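Count rooms before you count hours

The usual measure of a manipulation dataset is its length in hours. Purchasers ask for it, and the people who budget for collection plan around it. My view is that the hour is a poor unit, and that teams gathering demonstrations for household tasks should report distinct rooms first.

Consider two sets. Botow, the collection program I know best, held 397 episodes by April, recorded in 14 rooms. An earlier set, Halteo, held 4000 episodes from a single laboratory bay. Policies trained on Halteo scored well in that bay and poorly elsewhere. The smaller set gave the more useful policy in unfamiliar bedrooms, although neither was good at handling cloth.

Furnished rooms impose conditions that a bay does not. Beds sit close to the working area, baseboards meet at awkward corners, and people stand where the arms need to go. 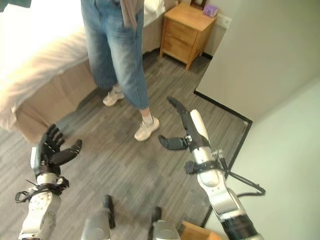
Both hands and a person in view, bedroom floor.

Some engineers would discard episodes with a person in view. I would keep them and label them. A system meant to work beside people should be trained on data that includes them, and a filter can be applied later if a particular experiment calls for it.

The same applies to wrist views. Much of what they record is the gripper itself, dark and out of focus, with the useful content confined to a small region. Reviewers tend to mark such images as defective. The policy will receive the same kind of image in operation – removing it from training only moves the problem downstream.

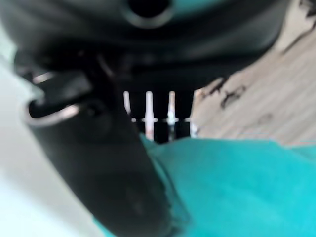 What to report

A dataset summary should give the number of rooms, the number of operators and the share of episodes that ended in failure. Hours can follow. Failed attempts should stay in the archive with the fault labelled.

Rooms cost more than hours, and moving the equipment takes time that produces no data. I would still trade half of Halteo for three more bedrooms.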